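Dirnusano Open Demonstration

The Dirnusano Open Demonstration is an annual public showing of two-armed manipulation systems, held each November in Maglaya. It is organized by Fedudetti, a maker of grippers and wrist assemblies, together with the Dellach test laboratory. The event combines a morning session for technical visitors with an afternoon session open to the public. Admission is free for both, although the morning session requires registration.

History

The demonstration began as a closed acceptance test for laboratory customers. Florante Malabanan, then head of testing at Dellach, proposed opening the final day to outside visitors after several local schools asked to attend. The first public edition had 18 scheduled runs and used a single workstation. Later editions moved to a larger hall, and the program was expanded to 31 runs. Attendance at the most recent edition was 3345, counted at the door.

Early programs consisted mainly of peg insertion and block stacking. Food handling was added by Kurniawati Kusuma, who argued that rigid test parts did not show how a controller behaves when the contact surface gives way under load. Baked goods have been part of the program ever since, and the tableware tasks were built on the same station layout. 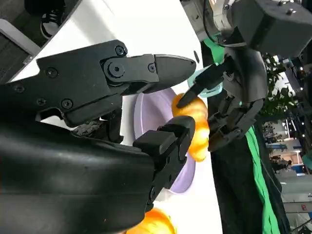 The serving task is the best-known item on the program and is run at a white table in the open hall. A run is limited to 20 minutes, including setup, and is repeated for each group of visitors. The main difficulty lies in coordinating two unlike end effectors in a small volume. A two-finger gripper with a pointed upper jaw and a blockier lower one holds the pastry over a pale lavender plate, while a dark gray multi-fingered hand reaches in from the opposite side and sets a fingertip on top of it. Both tools therefore share one contact region, and the planner must keep a minimum clearance between them at all other points. Grip force is capped in software, with the limit set separately for each batch of pastry.

Scoring

Runs are scored by a panel of two. Points are given for placement and for the condition of the item on release. A run is void if either arm touches the table with more than the permitted force or if an operator enters the work area. Crisanto Padilla wrote the current rules, which replaced an earlier system based on elapsed time alone. Scores are posted beside the station at the end of each session and are not used to rank manufacturers.

Visitor access

Visitors in the morning session may inspect the wrist assemblies with power removed. Talks are given between runs; the series on compliant grasping is led by Szabolcs Győri. Marilou Dizon coordinates school groups, which are admitted from 1:30 p.m.

See also

Bimanual manipulation
End effector
Force control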